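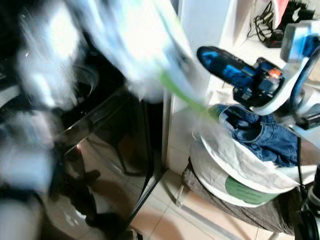
**Bramstead Founders' Day: how we ran the 1840s kitchen tent**
Ayman Bitar, local history project, March 26, 2018

So my part of the project was the food. Our group had to put on one living history display for Founders' Day in February and then write up how it went, and I grabbed the kitchen tent before anyone else could (I like eating, no big mystery there).

I spent 2 weeks reading the Qudah family account book at the Bramstead library. It's mostly flour, salt pork and who owed what, with one great page about a goose that got sold twice! I picked three dishes from it: cornmeal mush, bean soup and dried apple pie.

## What went okay

The bean soup. We made 40 bowls and ran out before noon. I also got pretty good at telling the goose story, and kids kept asking me for it again while their parents tried to drag them over to the blacksmith.

## What didn't

The pie. Dutch oven crust is hard, and mine came out black on the bottom both times. My costume was off too. A lady who does this every summer told me my vest was 1870s at the earliest, and she was right, I checked.

We also printed 100 recipe cards with the wrong year on them. I fixed the first bunch with a pen and then gave up.

## Money

Our budget was $40 and I went over it on apples. Belo lent me the kettle, so that was free.

## If I did it again

I'd practice the fire at least once in wind. I'd also put the account book copies out on the table, since people wanted to see the real handwriting and I'd left them in my binder at school.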